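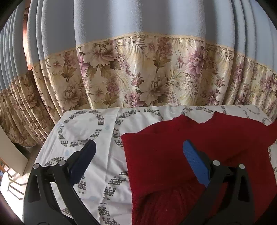

Deep red knit laid on a covered table, with a two-fabric curtain behind.

Washing, drying and storing knitwear
Household notes, Stornlow. Last revised 13 February 2025.

These notes cover jumpers, cardigans and other knitted garments in wool, cotton, acrylic and mixtures of them. They don't cover sheepskin, felt or anything with a glued backing.

Before washing

Read the care label first. A wash tub symbol with a hand in it means hand wash only. A tub with a cross through it means the garment should not be washed at home. If the label has been cut out, treat the garment as wool.

Test dark reds, navy and black for loose dye. Wet a white cotton cloth, press it on an inside seam and hold it there for 2 minutes. If colour comes off on the cloth, wash the garment alone. A second test after the first wash is worth doing, as some dyes settle and some go on bleeding for years.

Turn the garment inside out and do up any buttons. Zips should be closed. Mend holes before washing, even with a few rough stitches, as a dropped stitch will run further in water.

Hand washing

Use cool water, no warmer than the hand finds neutral. Dissolve the wool wash fully before the garment goes in. Press the garment under and leave it to soak, following the time on the bottle. Do not rub or wring. Felting comes from heat, movement and soap acting together, and it can't be undone.

Rinse in water of the same temperature as the wash. Lift the garment with both hands underneath it. A wet jumper held by the shoulders will lengthen, and cotton knits are worse than wool for this.

Machine washing

Only use a machine if it has a proper wool programme. The delicates programme on many older machines still turns the drum too much. Fill the drum loosely and set a low spin. On my own machine the wool programme ends with a spin I consider too fast, so I stop it early and finish by the towel method.

Towel method: lay the garment on a dry bath towel, roll the two up together and press along the roll with the forearms. Repeat with a second towel if the first is soaked through.

Drying
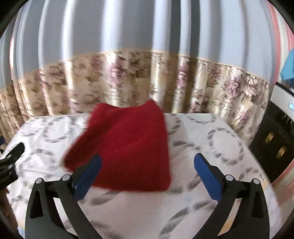 Dry flat, away from radiators and out of direct sun. Put a thick towel or a folded cotton sheet between the garment and the surface. Bare wood will mark, and varnish may stain the wool. Draw the garment to its measured size while damp: chest first, then body length, then sleeves. It helps to have written these down before the wash. I keep mine on a card in the airing cupboard.

Turn the garment over when the upper side feels dry. Ribbed cuffs and hems should be pushed together with the fingers, never stretched. Thick seams under the arm are the last part to dry and should be checked before folding.

A mesh drying rack is quicker than a table. Ayanda Rampersad wrote in after the May revision to point out that a clean oven shelf padded with muslin does the same job for baby clothes, propped across two chairs. I have tried it and agree, provided the shelf has no grease left at the corners.

Pilling

Pills form where surfaces rub, mainly under the arms and at the sides. Remove them with a knitwear comb or a battery shaver. Keep the knit flat and under slight tension, and work in one direction. Do not pull pills off by hand, as this draws out more fibre and the next crop will be heavier. Garments marked 100% wool usually pill less after the first few wears. Acrylic mixtures tend to go on pilling.

Folding and storing

Fold on a flat surface, front side down. Bring each side in to the middle with the sleeve laid straight down the back, then fold the body up from the hem. Heavy garments go at the bottom of the pile. I don't stack more than 7 on a shelf.

Do not hang knitwear on wire hangers. If it must be hung, fold it lengthways and drape it over the bar of a trouser hanger.

For summer storage everything should be washed first, including garments worn only once. Moth larvae feed on soiled wool by preference. Cotton bags with a drawstring are suitable. Sealed plastic is suitable only if the garment is fully dry. Cedar blocks lose their scent and need a light sanding each year. Lavender smells pleasant, but I would not rely on it to keep moths out.

Vacuum the shelf and the gap behind it before anything goes back.

Corrections

The rinsing section used to recommend white vinegar in the last rinse. Zanele Sithole asked what it was for, and I could not find a good enough answer, so it has been taken out.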